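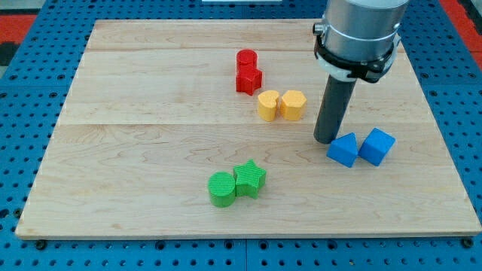
Sorting foam shapes by colour: a table activity

Sorting by colour is a good first sorting task for children from up to 21 months, once they have stopped putting everything in their mouths. It takes 5 minutes to set up and can be cleared away in one go.

What you need

A flat wooden board, light in colour and with no pattern painted on it
Foam shape blocks in red, yellow, green and blue, with two different shapes in each colour
A tub with a lid

We use the Dravetine blocks, but any set will do if the colours are strong.

Setting up

Wipe the board and put it on a low table. Tip the blocks into the tub and mix them. Leave a clear space on the board for each colour.

How to do it

1. Take out one red block, say "red" and put it on the board.
2. Take out a block in another colour, name it and put it well away from the first.
3. Carry on until all four colours have a place.
4. Hand over the tub and let the child choose the next block. Ask "Where are the others like this?"
5. When a pair is together, push the two blocks close so they touch.

Children often want to match shapes instead. A star looks more like another star than it does like a cylinder, even when the colours differ. Let them finish, then mix the blocks and start again with colour. Kylie Hollis, who tried this with her group in December, begins with the heart and the hexagon in yellow. Neither shape turns up in another colour in her set, and the children settle on yellow quickly.

Making it harder

Add a third block to each colour. You can also put out one block from each pair and hide the rest under a cloth.

Wash the blocks in warm soapy water and dry them on a towel before they go back in the tub.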